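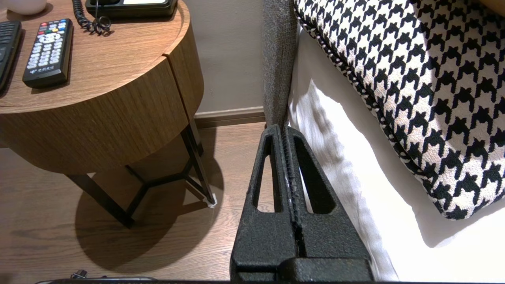 The Zindik gripper at the side of the bed, next to a nightstand holding two remotes and a desk phone.

Room Service, Eventually

A student club in Dirnalia wants a robot to straighten up a hotel nightstand. Our reporter has stayed in hotels and has questions.

November 2024

The pitch fits on a napkin, and the members of the Zindik club at Dirnalia Technical College have probably written it on one. A guest checks out. A robot comes in, goes to the bedside, puts the remotes where remotes belong, sets the phone straight, and leaves. A person still makes the bed. A person still does the bathroom. I asked what the person would be doing while the robot was busy with the remotes and got a long answer about throughput.

Zindik is a class project that grew into a club and then into an entry for the Mirkis Cup, a regional student contest with a service category. The category asks teams to do one household or hotel job in a room they didn't build themselves. That last part is the only rule I would have written. Student robots do wonderful things on a bench with tape marks on it, and I have sat through plenty of those demos.

For their practice room the club uses a bedroom at the Abugri guesthouse, a short walk from campus. It has wood-look floors, gray walls, and a bed with gray upholstery and a houndstooth pillow. The nightstand is round. I bring this up because half the arguments I heard in two visits were about that nightstand. A square table gives the software a front edge and corners to line up with. A round one looks much the same from every side, and this one sits in the gap between the bed and the wall, so there are only so many ways to come at it.

The gripper is a pair of black fingers, long and tapered, with a slot running up each one. The club printed its way through 21 earlier versions and keeps them in a box. They are proud of the box. I thought the fingers looked clever and a little big for a job that includes pressing things flat against each other on a crowded tabletop, and when I said so I was told that everybody says so.

Then there is the phone. Picking up a remote is a solved problem, or close enough for a student contest. A desk phone is a box tied to another box with a springy cord, and the whole thing is tied to the wall. The cord on this one loops along the back of the table and ends up in a bunch in front of the phone. Move the handset and the bunch moves. Move the bunch and who knows. The club has a list of cord shapes it calls "the usual knots," and the list keeps getting longer. 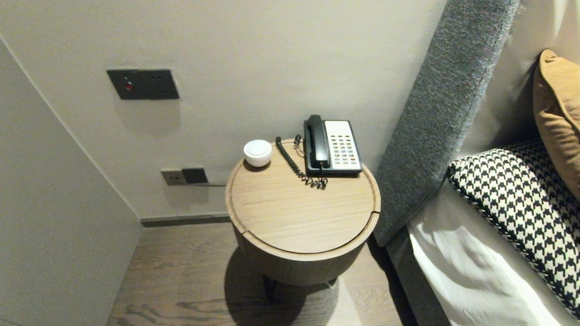
What the numbers say

The team has logged 300 practice tries since the start of the semester. I asked how many would have satisfied a hotel guest. They don't score it that way. The Mirkis rules give points for each object left inside its zone, so a robot can earn a decent total while leaving the phone at an angle that would bother my mother.

Money is tighter than I expected. The college gives the club $2,000 a year, and travel to the final in December comes out of the same pot. Each team at the final gets 12 minutes in the room. A housekeeper could do the nightstand in one of those and have time left to look out the window.

I put this to the members and they took it well, better than I would have. Several of them don't think hotels will ever buy such a thing. They like the problem. One told me the cord had taught her more than two years of lectures, and I believe her. I only wish the poster in the hallway said that, in place of "The Future of Hospitality" in letters as tall as my hand.

The club meets Tuesday evenings. Visitors are welcome, and they will be asked to keep their hands off the phone.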